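Zwei Stunden Wirkotis, und was wir davon ins Budget mitnehmen

Bericht vom Laborbesuch, November. Für alle, die nicht mitkonnten.

Ankunft kurz nach neun, Zug verspätet, Kaffee im Stehen. Wirkotis sitzt im zweiten Stock, unten die Werkstatt von Ansari, die machen dort die Verkabelung und den Service. Anmelden am Empfang, Ausweis abgeben, Treppe hoch. Aufzug nur für Material. Merken, falls wir mal mit Geräten anreisen.

Zur Erinnerung, worum es ging: Für unsere Übungswohnung in Skikcombe steht im nächsten Haushalt eine Position "Assistenzrobotik", bisher mit Fragezeichen. Zu klären war, ob wir kaufen, mieten oder noch ein Jahr warten. Und was drumherum kostet, weil im Angebot ja immer nur das Gerät steht.

Erst eine Präsentation, die ich hier auslasse (Folien liegen auf dem Laufwerk). Dann in den Testbereich. Aufgebaut wie ein Schlafzimmer, Bett, Regal, Bürostuhl, dazu ein weißer Waschturm, zwei Frontlader übereinander. Aufgabe des Vormittags: Wäsche. Der Humanoide steht dafür vor dem Turm, der Korb daneben auf dem Boden.
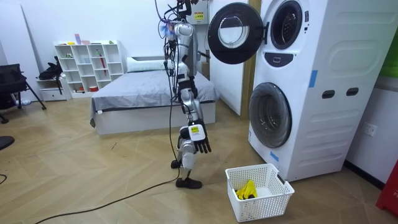 Erste Frage von unserer Seite war natürlich die Stellfläche. Antwort: großzügiger planen als gedacht. Wir hatten im Entwurf den Roboter und davor die Maschine, fertig. Tatsächlich braucht man Platz für die aufgeklappte Tür, Platz für den Korb, Platz zum Zurücktreten und dann noch einen Weg für die Leute. Unser Raum 2 ist damit raus, der ist schlicht zu schmal. Raum 4 geht, wenn der Einbauschrank wegkommt.

Kabel. Kommen von oben und laufen auch über den Boden. Bei uns wäre das ein eigener Posten: Aufhängung an der Decke, Statik prüfen lassen, Kabelbrücken für den Boden. In der Kalkulation stand bisher unter "Kleinteile" eine Null. Ansari setzt für Deckenschiene samt Montage 2.085 Euro an, ohne Statik. Wer die Statik zahlt, konnte vor Ort niemand sagen, nehme ich mit in die Bauabteilung.

Strom: eigener Stromkreis wird empfohlen. Netzwerk: Kabel, kein WLAN. Beides haben wir in Raum 4, allerdings auf der falschen Seite. Also Aufputz oder Estrich aufmachen. Ich bin für Aufputz.

Boden: bei uns liegt Teppich. Wurde mit Stirnrunzeln aufgenommen. Im Testbereich ist alles in Holzoptik und glatt. Belag müsste also auch raus, Angebot dafür fehlt, bitte wer das Flächenaufmaß hat einmal an mich schicken.

Zur Maschine selbst. Wir wollten ja die alten Geräte aus dem Keller nehmen, um zu sparen. Davon wurde abgeraten, wegen der Türgriffe und weil die Türen bei einem der beiden nicht weit genug aufgehen. Der Türanschlag ist überhaupt das Thema, über das am längsten geredet wurde. Beim Turm hier schwingt die obere Tür nach links und steht dann ordentlich in den Raum, die muss man beim Greifen mitdenken. Vor dem Kauf also: Anschlagseite klären, und ob man ihn wechseln kann. Steht in keinem Prospekt. 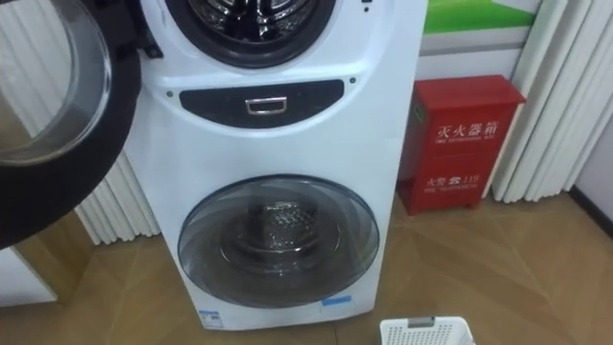 Text: Hedda Brockmöller

Weiter mit dem Geld. Drei Wege lagen auf dem Tisch.

Kauf. Preis steht im Angebot, das schreibe ich nicht in den Rundbrief. Lieferzeit ist lang, Gewährleistung gilt nur, wenn die Wartung bei Ansari läuft. Schulung für zwei Personen inklusive, jede weitere extra.

Miete. Monatsrate plus Kaution, Mindestlaufzeit ein Jahr. Klingt erst mal teuer, aber Austauschgerät ist drin, und bei einem Ausfall stehen wir nicht mit leeren Händen vor der Gruppe. Transport kommt dazu, 474 Euro je Strecke bis Skikcombe. Hin und zurück also zweimal, war in meiner ersten Rechnung nur einmal drin, ist korrigiert.

Mitnutzung. Hatte vorher keiner auf dem Zettel. Der Standort Fostosden vergibt Tage im Testbereich an Externe, mit Betreuung. Man bringt die eigene Aufgabe mit und fährt abends wieder heim. Für das erste Jahr mein Favorit, ehrlich gesagt auch, weil Raum 4 bis dahin garantiert nicht fertig wird.

Dann die Folgekosten, ungeordnet, so wie ich sie mitgeschriben habe: Handschuhe und Verschleißteile für die Finger. Versicherung, unsere Elektronikpolice deckt bewegliche Geräte nicht automatisch ab. Speicherplatz für die Aufnahmen, und zwar mehr, als die IT gerade freigeben will. Jemand, der daneben steht. Letzteres ist der dickste Brocken, eine halbe Stelle mindestens, und die taucht in keinem der Angebote auf, weil sie ja bei uns anfällt.

Brandschutz auch noch. Neben dem Turm steht ein roter Kasten für Feuerlöscher, direkt an der Wand. Bei uns hängt der nächste Löscher im Flur hinter zwei Türen. Ich frage beim Brandschutzbeauftragten nach, ob das reicht, vermute nein.

Verbrauchsmaterial für die Übungen dagegen fast geschenkt. Ein gelbes Tuch, ein Plastikkorb. Tipp aus dem Team: kräftige Farbe nehmen, die sieht man auch hinter der getönten Tür noch.
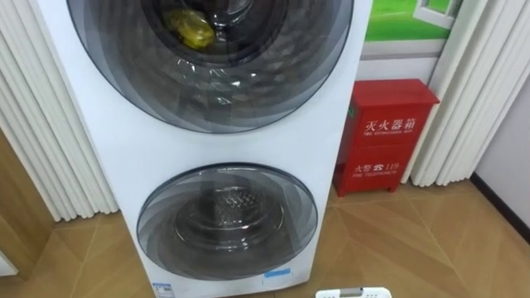
Rundbrief Technik & Räume, Heft 4, Seite 2

Mittagessen in der Kantine, Linseneintopf, gut. Am Tisch dann die interessanteren Gespräche. Eine Einrichtung aus der Nachbarschaft hat letztes Jahr gekauft und danach monatelang auf den Umbau gewartet, Gerät stand in der Kiste, Gewährleistung lief. Reihenfolge bei uns daher: Raum, Strom, Boden, dann erst Bestellung. Bitte nicht umdrehen, auch wenn die Mittel bis Jahresende weg müssen.

Offen geblieben:
Wer unterschreibt bei Schäden an der Mietsache?
Geht die Deckenschiene auch mobil, als Gestell? Ansari prüft und meldet sich.
Bekommen wir zwei Tage Mitnutzung am Stück oder nur einzelne?
Zuschuss: Antrag gilt wohl nur für Kauf, nicht für Miete. Muss ich nachlesen.

Für die Haushaltsrunde trage ich jetzt ein: Mitnutzung im ersten Jahr, Umbau Raum 4 parallel, Entscheidung Kauf oder Miete danach. Tabelle liegt im gleichen Ordner wie die Folien, die grauen Felder sind geschätzt, die weissen aus Angeboten. Wer Zahlen ändert, bitte Kürzel dahinter.

Rückfahrt pünktlich. Besucherausweis aus Versehen eingesteckt, geht morgen mit der Post zurück.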